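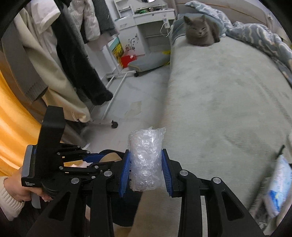 Figure 1. Hand-held gripper closing on a roll of bubble wrap.

3.2 Visit to Halenix

In April our group went to the Halenix open day in Pirnham. Staff showed us how the gripper is used to record grasps by hand - 200 per object, 8 objects in the set. Soft items took longest. We each got 60 seconds to try it. The blue finger pads are ribbed, and we want to test a similar pattern on our own jaws before the final build.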